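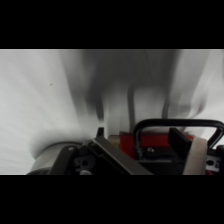

Skurkville, January

Handout 3: How to keep a household account book

In the last lesson we spoke about why people lose track of small payments. Today we look at the account book itself. You can use a paper notebook or a simple table on the computer, the method is the same.

Every entry has four parts: the day, the amount, the place where the money went, and the group. Please write the amount on the same evening. Students often tell me that they will remember until Friday, and then they bring me a page with many question marks.

About the groups. Beginners make too many of them. In the course we use eight:

Rent and heating
Food at home
Food outside
Transport
Health
Clothes
Gifts
All other things

If "All other things" becomes the biggest group, you should look inside it and take out what repeats. For one student it was coffee, for another it was parking.

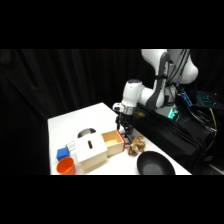 Department of Home Economics and Adult Learning, Oltcombe Evening College

Fixed and changing costs

A fixed cost is the same every month, for example the rent. A changing cost depends on what you do. Electricity is between the two: one part of the bill is always there and the other part follows your use. In our tables we put the full bill under "Rent and heating", so that we do not need to divide it.

Yearly payments are more difficult. Let us take the case from the textbook of Mircea Chiriac. A family pays 636 dollars for car insurance, one time in the year. If they write it only in the month of payment, this month looks terrible and the other months look too good. Chiriac divides by twelve and writes 53 dollars each month in the column "set aside". The money must really be set aside, of course, in an envelope or in a separate account.

Closing the month

Add each group, then add the groups together. Compare the total with the money you had at the beginning, plus what came in, minus what is left. A small difference is normal. Tamara Jitaru, who teaches the Tuesday group, accepts a difference of about 9 dollars in the first month. I accept the same. Do not invent an entry to make the numbers agree. Write "unknown" and the amount.

Homework

1. Keep your book for one full week, also for payments by card.
2. Find one yearly payment in your home and divide it by twelve.
3. Read the chapter on shared costs in Chiriac. We will need it for the exercise with three roommates.

Please bring a pencil and your own receipts to the next lesson. You may cover the name of the shop if you prefer.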